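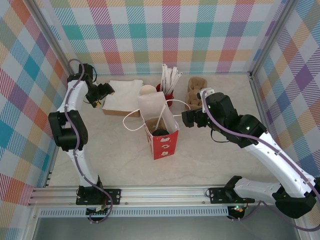 *The two-arm packing cell, with a paper bag in the middle and napkins, straws and a cup carrier at the back.*

**Skever two-arm packing cell, after 7 weeks at our counter**

I run the takeout side of Stostora, a coffee and lunch place near the train station. We rent the cell from Polák, a small company which also did the installation. I write this review for other owners who think about renting one. English is my third language, so please excuse my style.

**What it does for us.** The arms put drinks, napkins and straws into the bag. Making the coffee and the food is still our work, and a person gives the bag to the guest. In July the cell finished 1,013 bags. On the busiest morning it made 72 before ten o'clock.

**What is good.** It is steady. At half past seven, when the line is at the door, it works the same as at three in the afternoon. The rail mounting is solid and the arms did not need a new adjustment after the first week. Purple cables run on the outside of the arms, and I was afraid that they would catch on the bag handles. This happened one time only. Cleaning the pale floor inside takes 4 minutes with a damp cloth.

**What is not so good.** Rope handles are difficult. If they fall inward, the gripper sometimes pushes them down between the cups and we must pull them out by hand. Napkins are also a weak point, the gripper takes three or takes none. The manual is written for engineers, and the chapter about restarting after a stop should be one page on the wall. Tatiana Ševčík made such a page for us and now everybody uses it.

**What changed for the staff.** Before, Rozália Halás packed bags for the whole morning shift. Now she stands at the window, checks each order and talks with the guests. She likes this more, but she says her feet are as tired as before, and she misses having Rostam Sharifi beside her at the packing table. He moved to the kitchen. We did not reduce anyone's hours, and I promised this in writing before the installation. I recommend that you do the same, early, before people begin to guess.

One thing I did wrong: only I got the training. When I was sick for two days, the cell stood still and the morning team packed everything by hand. Polák later trained three more people without extra cost.

**My rating:** 4 of 5. I extended the rental until spring. For a shop with few takeout orders I would not take it, the table and one quick person are enough.

*Jozefína Hubáček*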